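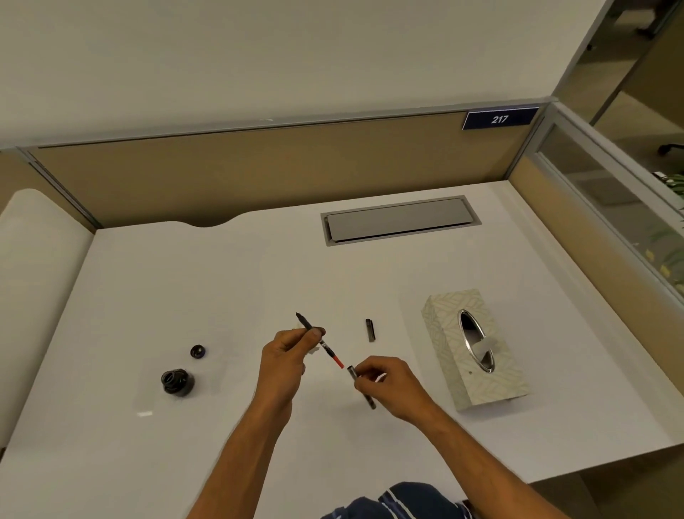

Emanuel Munteanu
Moderador, secção de Paleografia

Afinal quando morreu o vigário Bento Lousada?

Boas a todos. Ando com o livro misto de Vale de Sobrido outra vez, 122 fólios, metade comidos pela humidade. O vigário Bento Lousada assina batismos desde 1661 e todos os resumos que por aí circulam dizem que morreu em 1689, na sequência da queixa que os fregueses fizeram dele ao visitador. Ora eu tenho a assinatura dele, ou uma muito parecida, num batismo de janeiro de 1691. Fl. 97v, terceiro assento. Alguém já viu isto? A data de 1689 vem toda da edição Vahidi, que não indica cota nenhuma.

Resumo do que é certo: natural de Braga, filho de um ferreiro, ordenado já tarde, colado na igreja em 1661. Condenado pelo visitador em 4.000 réis por faltar às missas de semana. O resto é conversa de quem copiou uns dos outros.

tia_Quiteria
Membro
Vi esse fólio há anos. Para mim não é ele, é o sobrinho, o padre coadjutor, que também se chamava Bento. O B maiúsculo é diferente, abre mais em baixo.

Mojtaba Rostami
Membro
Discordo da Quitéria. O sobrinho assina sempre "Bento Lousada o Moço" até pelo menos 1694. Porque é que largava o "Moço" só naquele assento? Fiz a transcrição no Ziluno e comparei com as outras, passo-te o ficheiro se quiseres.

tia_Quiteria
Membro
largava porque o tio já tinha morrido!! não precisava de se distinguir. e o Ziluno lê "vigário" onde está "vizinho", já me aconteceu duas vezes na mesma página

Mojtaba Rostami
Membro
Se largava porque o tio morreu em 89, então não voltava a usar "o Moço" em 92, 93 e 94. E volta. Sobre o Ziluno tens razão, mas as assinaturas comparei a olho.
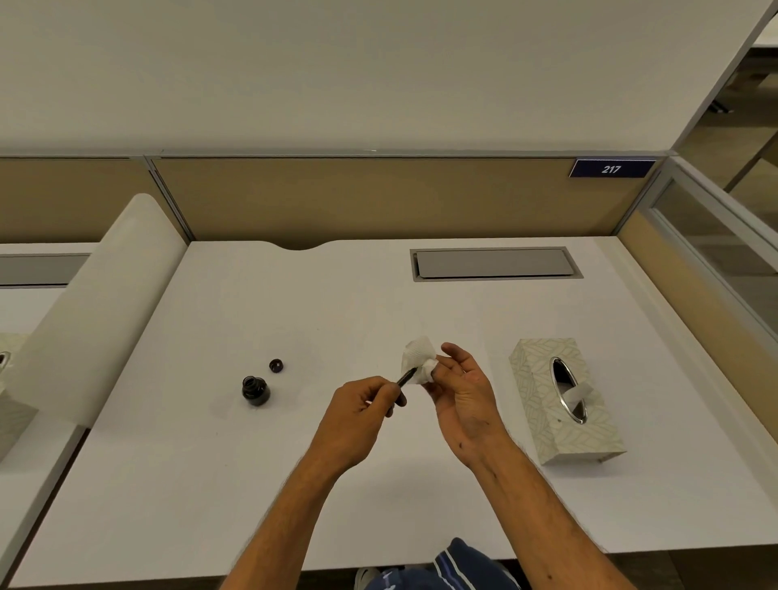 A assinatura de 1691 tem uma coisa que ainda não foi dita aqui, a rubrica fecha com três laçadas e a terceira corta a haste do d. O sobrinho faz duas. Sempre duas, nas que vi. Passei a tarde a copiar aquilo à mão para perceber o movimento, pára, limpa a caneta num lenço de papel, frasco de tinta aberto ao lado, recomeça, e fiquei com a palma da mão borrada para o resto do dia. A terceira laçada não sai por engano, é preciso voltar atrás com a mão. Quem assinava assim assinava assim há 30 anos. Claro que uma caneta de hoje não é uma pena de pato, já sei que me vão dizer isso.
Emanuel

ribeira_seca
Membro
Não é uma pena de pato.
Agora a sério, e o livro de óbitos? Ninguém foi ver o óbito?

Emanuel Munteanu
Moderador, secção de Paleografia
Fui. Faltam os óbitos de 1687 a 1693, caderno arrancado. O índice que a Leranex fez tem 1.408 assentos para a freguesia toda e nem um Lousada defunto nesse intervalo, o que não prova nada visto que o caderno não existe.

ribeira_seca
Membro
Então de onde é que a Vahidi tira 1689?

tia_Quiteria
Membro
Da carta de apresentação do sucessor, suponho. O sucessor é apresentado em setembro de 1689 "por vagatura". Vagatura normalmente é morte.

Mojtaba Rostami
Membro
Ou renúncia. Ou privação do benefício! Um homem com uma queixa assinada por meia freguesia podia muito bem ter renunciado e ficar a viver ali, batizar com licença do novo vigário. O assento de 1691 diz "de licença do Reverendo Vigário", lê lá a segunda linha.

tia_Quiteria
Membro
Isso também se punha quando batizava o coadjutor. Mas ok, a das três laçadas faz-me pensar. Não estou convencida, fico nos 60/40 pelo sobrinho

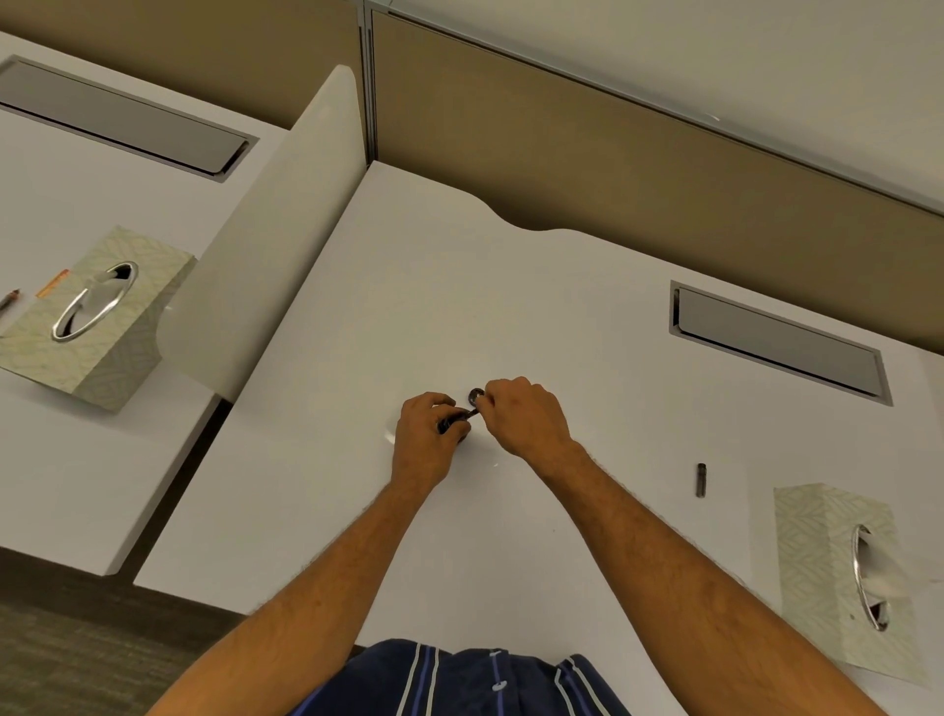
Registos paroquiais e visitações

ribeira_seca
Membro
Mudaram o tópico de secção? Andava à procura dele na Paleografia.

Emanuel Munteanu
Moderador, secção de Paleografia
Mudei eu, já era mais sobre as visitações do que sobre letra. Vou pedir o livro das visitações ao arquivo, o capítulo de 1688 deve dizer se houve privação ou não. Se alguém for lá antes de mim veja também o tombo da confraria das Almas, os irmãos defuntos eram assentes à parte e o vigário era irmão.

Zivach
Membro novo
bom dia, desculpem entrar assim. descendo dos Lousada de Sobrido pelo lado da minha avó, em casa sempre se disse que o padre foi enterrado na capela de S. Gens e não na igreja. há lá uma campa sem nome. serve de alguma coisa?

Mojtaba Rostami
Membro
Serve! Um vigário em funções ia para a capela mor. Se está em S. Gens é mais um ponto para a renúncia.

tia_Quiteria
Membro
uma campa sem nome e uma tradição de familia, valha-me deus

Emanuel Munteanu
Moderador, secção de Paleografia
Zivach, tens fotografia da campa? Manda por mensagem privada, que aqui os anexos andam a falhar.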